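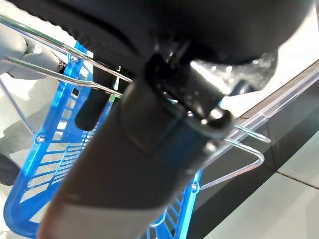
February, glaze notes, evening

Drandomby base, iron line blend. Continues from the page with the crawled tiles.

Purpose: find out whether the pinholing on the thick tiles follows the iron or the clay. Last batch had both changed at once, so it told us nothing.

Base is mixed to 100 parts dry before additions. Dimel frit, whiting, ball clay, silica, same proportions as the sheet on the cupboard door. Red iron oxide added on top of the 100, at 2, 3 and 5. Control has no iron. Bentonite left out this time. It was in the last batch and made the slop hold more water than I wanted for dipping.

Clay bodies: Tanui smooth and Tanui grogged. All tiles from one slab of each, cut the same afternoon, bisqued together on the middle shelf.

Mixing

Dry weights checked twice on the small balance. The large balance drifts if the extractor is on, and I have stopped using it for anything under a cupful. Water first, powder sifted onto the surface, left to slake through lunch, then stirred and sieved. The 5 mix needed a second pass. Iron collected in the mesh as small dark specks and had to be worked through with a stiff brush. Ursina thinks this tub of oxide is coarser than the previous one. I agree but have no sieve fine enough to show it.

The control thickened while standing. Stirred it up and it returned to normal. Did not add water.

Dipping

Tiles wiped with a damp sponge and left to dry. Single dip for the lower half, second dip over the bottom third for the thick band. Count of 3 for each dip, same hand, same tongs. Foot wiped clean. Grogged tiles took up glaze faster, as expected, so at an equal count the thick band on those is heavier than on the smooth. Scratched through one of each with a pin to compare. The difference is easy to see. This is a confounding factor and I should have shortened the count for the grogged set.

Iron wash marks on the backs: code is body letter, then iron figure. The letter on one smooth tile smudged. It sits at the left end of its row, so position in the kiln will identify it.

Supplies for the next session were sorted at the end. A plastic shopping basket does for anything light with a screw cap, such as gum solution and vinegar for deflocculated slops. Powders stay in lidded buckets and do not travel in open-grid baskets.

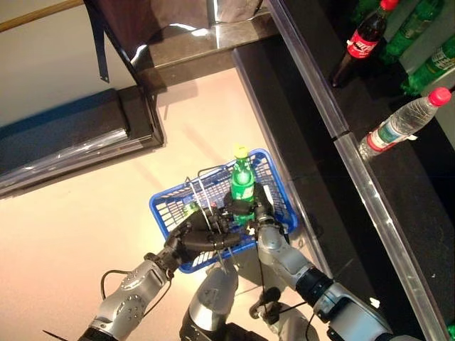

Firing

Trerkik kiln, cone 5, slow schedule. Witness cones on the top, middle and bottom shelves. Bung left out until the kiln showed dull color, then in. Short hold at the top, no controlled cooling. Lid stayed shut overnight.

Middle cone bent to the correct position. Bottom cone was stiff, hardly past the start of its bend. Top slightly over. The spread is wider than in the autumn. Suspect the lowest element. Emil measured the resistance of each when the kiln was cold and the lowest reads high compared with the others. He has ordered a replacement.

Results, middle shelf only

Control, smooth: clear, glossy, no pinholes in either band. Faint milkiness where thick.
Control, grogged: scattered pinholes in the thick band. Thin band clean.
2, smooth: pale honey. Clean.
2, grogged: same color, pinholes as control.
3, smooth: amber, breaks lighter on the scored lines. Clean. Best of the set for color.
3, grogged: amber with pinholes.
5, smooth: brown, surface duller, a few pinholes at the lower edge.
5, grogged: brown, pinholes throughout the thick band, one blister.

So the pinholing follows the body first. Iron makes it worse only at the top of the range. Thickness is not separated from body in this set, see the note on dipping.

Bottom shelf tiles are underfired and I have not scored them. Kept in the tray for comparison.

Next

- Repeat the grogged set with a shorter dip, thickness matched by pin scratch.
- Bisque a few grogged tiles hotter and use the 3 mix on them.
- Ask the supplier for the particle size of the current oxide.
- Hold off firing the larger bowls until the element is changed.
- Relabel the smudged tile.

Comments (3)

Emil Haslinger
Element is in. Old one had a stretched section at the back left. Run cones on all shelves again before you trust the bottom.

Ursina Gruber
For the hotter bisque, please keep the shelf with my slip test out of it. Also, I would try the 3 mix with a slower climb near the end before changing anything in the recipe. The blister on the 5 looks to me like gas trapped late.

tilebench
Is the whiting in this base the same grade as in the matte white? I get milkiness in thick areas too and wondered if it was the silica not dissolving.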